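Plollow 推送服务 常见问题

先看这页，大部分问题都在里面。没有的再发工单。

Plollow 是干什么的？
给手机App做推送和站内消息的后台。iOS、安卓都行，小程序目前不支持，别再问排期了，定了会发公告。

免费版能用多少？
一个项目，每月300个活跃设备。超了不会停，但新设备注册不进来，老设备照常收。下个月1号重新算。

付费版怎么收？
按活跃设备，不按推送条数。同一台手机卸了重装，算一台还是两台？当月内算一台，前提是你传了自己的用户ID。没传就是两台，这个没办法。

SDK装完收不到推送，怎么回事？
按顺序查：
证书过期没有。
包名和后台填的是不是一模一样，大小写也算。
测试环境和正式环境的密钥有没有填反。这个最常见，真的。
安卓看一下系统通知权限，13以后要自己弹窗申请，SDK不会替你弹。
都对还是不行，把后台“诊断”里的日志导出来，附在工单里。只截图看不出东西。

推送延迟很大？
后台看“已提交”和“已送达”两个时间。提交慢是我们这边的事，发工单。送达慢多半是厂商通道限流，营销类消息尤其明显，改成服务类要去厂商那边申请，我们代办不了。

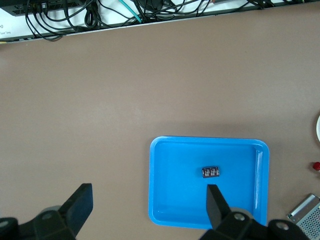
定时推送按哪个时区？
默认按项目时区，不是手机时区。要按用户当地时间发，勾“本地时间”，SDK版本要够，老版本勾了没反应。早上8点的消息半夜发出去，基本都是这里没勾。

一次最多发给多少个标签？
20个。再多请先建人群包，人群包没有这个限制。

从 Clastano 迁过来麻不麻烦？
设备令牌可以直接导，CSV就行，第一列令牌，第二列平台，第三列用户ID（可空）。历史消息导不了。标签名里有逗号的先处理掉，不然会拆成两个。Tomás Cardoso 写过一份迁移脚本，在帮助中心“下载”里，README是英文的，中文版在翻。

导入报错1356？
后台显示成 1,356，是同一个。意思是文件编码不对，另存为UTF-8再传。Excel直接导出的十有八九会碰到。

Hinach 插件还维护吗？
维护，但只修bug，不加功能了。新项目请直接用主SDK。老项目不急，停之前会提前发邮件通知，邮箱记得保持更新。

能不能多人管理一个项目？
可以。管理员、运营、只读三种角色。运营能发推送，不能看密钥。管理员离职没交接的，拿营业执照和原注册邮箱的往来记录找 Kamala Shetty 那组处理，工单标题写“转移所有权”，不写会排到普通队列里去。

数据保留多久？
送达明细21天，汇总数据一直在。要长期留明细请自己用接口拉，每天拉一次就够。

删了的项目能恢复吗？
不能。删除前会让你输一遍项目名，输完就真没了。

发票？
后台“账单”里自己开，电子普票当天出，专票要审核抬头，会慢一点。抬头写错了要先作废再重开，跨月的很麻烦，提交前看清楚。

退款呢？
年付的按剩余整月退，用过的月份按月付价格算。月付不退。

有没有测试用的沙盒？
有，新建项目时选“沙盒”。沙盒不计设备数，但消息标题会自动加上[TEST]，去不掉。不要拿沙盒给真实用户发，我们会关的。

客服什么时候在？
上午9点半到下午6点半。8月有几天值班人少，回复会慢，急事在工单里勾“影响线上”，不急的别勾。

文档有错去哪里反馈？
每页右下角有“纠错”，Benedita Correia 在看。直接写哪一句不对就行，不用客气话。这页要是有错别字也麻烦说一生。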